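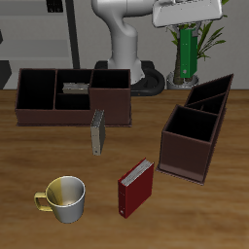

Books, a mug and two desk organizers on a wooden tabletop.

4. Following artists and tour news

Trovau can send you a notice when an artist you follow announces a tour, adds a date, moves to a different venue or cancels. You need a confirmed email address before you start. If you have not confirmed yours, go back to section 2.

4.1 Add an artist

1. Open the menu and choose My Artists.
2. Tap Add and type the name. Bands with "The" in the name are listed both ways.
3. Check the home country and genre under the name. Several acts share the same name.
4. Tap Follow.
5. Choose All News, Tour Dates Only or Cancellations Only.

You can follow up to 49 artists on a free account. To make room for a new one, open an artist you no longer want and tap Unfollow. Tickets you already bought stay in your wallet.

Note: All News includes interviews, chart positions, court cases and family stories picked up from the press. Some of these are rumors. Items that neither the artist nor the promoter has confirmed carry a gray Unconfirmed tag. To hide them, turn off Show Unconfirmed in Settings.

4.2 Set your area

1. Go to Settings, then Area.
2. Enter your city or ZIP code.
3. Move the slider to the distance you are willing to travel.
4. Tap Save.

Comeback shows and farewell runs are often held in one city only. Turn on Ignore Distance for any artist you would travel overseas to see.

4.3 Read a show page

Each show page gives the venue, door time, promoter and number of seats. Two seat numbers may appear. Capacity is everything the room holds, and On Sale is what the public can buy. For the Vergara show at Larkunbridge Hall in July, capacity is 4,000 and On Sale is 3,580. The remaining seats are held for the artist, the promoter and the sound desk.

If a show is postponed, the page turns yellow and the old date is crossed out. Your ticket moves to the new date automatically. You have 16 days from the notice to ask for a refund instead.

Caution: Refunds are paid by the promoter. If the promoter is in a legal dispute with the artist or the artist's estate, payment can be held up, and Trovau cannot release the money early. Keep your order number.

4.4 If notices do not arrive

- Look in your spam folder for mail from Vesgate, which handles our mailings.
- Check that the bell next to the artist's name is solid. An outlined bell means notices are muted.
- On a phone, allow notifications for Trovau in the phone's own settings.
- Sign out, then sign in again.

Corrections to artist pages go to Silviu Bălan on the listings desk. Use the Report link at the foot of the page and include the web address of the official announcement.

Continue to section 5 for presale codes.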